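Packed lunch thread. I've been making character bentos for my daughter since October and a few people asked how I do the bear one.

The face is a rice ball with a spoon of soy sauce mixed in for the brown. Wrap it in plastic and squeeze hard. If it feels loose in your hand it will fall apart by noon.

Ears are 2 small meatballs cut in half, held on with dry spaghetti. The spaghetti softens from the rice and she can eat it.

Eyes and nose are nori. I use small scissors. The punches I bought from Rello tore the sheets and I gave up on them. 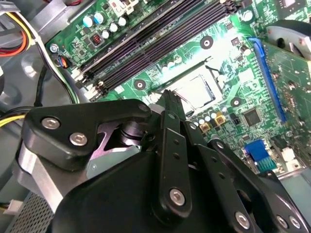
Muzzle is a circle of white cheese cut with a bottle cap. Put it on last, after the rice is cool, or it melts and slides.

Sides this week: rolled egg, steamed broccoli, cherry tomatoes. Pack them tight against the bear so he stays upright on the bus.

The whole thing takes me 22 minutes if the rice was made the night before. Longer if I have to look for the scissors.

The idea for soy sauce rice came from Mehrangiz Bakhtiari, who runs the lunch box class in Prulldale. Hers are much neater than mine.

Trying a fox next. I need something orange for the rice that isn't ketchup. Suggestions welcome.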